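Tetness teleop kit, two-arm version - 3.5 out of 5
Posted 2/3/26

Bought in December, used most days since. Quick writeup while a batch is uploading.

What you get: two leader arms you hold, a foot pedal, a USB hub, and the Lollix recording software with a one year license. Paid 1,490 for the set, follower arms not included. I drive a pair I already had. The simulator comes with Lollix and I've spent more time in there than on the real bench.

Setup. Took an evening. Calibration wizard is fine, the manual is not. Page on joint offsets is just wrong for the left leader, go by the sticker on the base instead.

Feel. Leaders are light, wrists are smooth, no slop I can find. Trigger springs are too stiff - after 57 demos in one sitting my thumb was done. Swapped in softer springs, much better. Pedal starts and stops an episode and double tap throws it away. Best thing in the box. I throw away a lot.

Lag is ok over cable. Over wifi dont bother.

Compared to the Matheson: that one has force feedback and the Tetness has none. You notice with cloth. With blocks, not at all. Matheson is also twice the bulk and mine never held calibration for a week.

Recording. Lollix saves everything, over 4,000 episodes so far and one crash. Export is slow. Search is bad. Renaming a task after you start means renaming by hand, every file. I did 200 of them before I gave up and wrote a script.

Minus points: leader cables too short, no left handed pedal mount, support takes days to answer.

Would I buy again, yes, at this price. Get the longer cables at the same time.

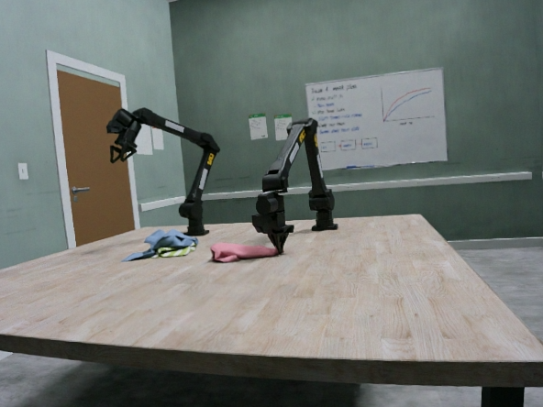 Cloth tasks are where you find out if your hands and the kit get along. Go slow on the approach and dont squeeze early. With the pink one I bring the right gripper straight down on the right end, fingers against the wood, and keep the left arm up high with its gripper open till I need it. The blue one bunched on top of the striped one is a harder start, i leave that for when I'm warmed up. Short episodes, then a break. Bad demos get the double tap, even the almost good ones.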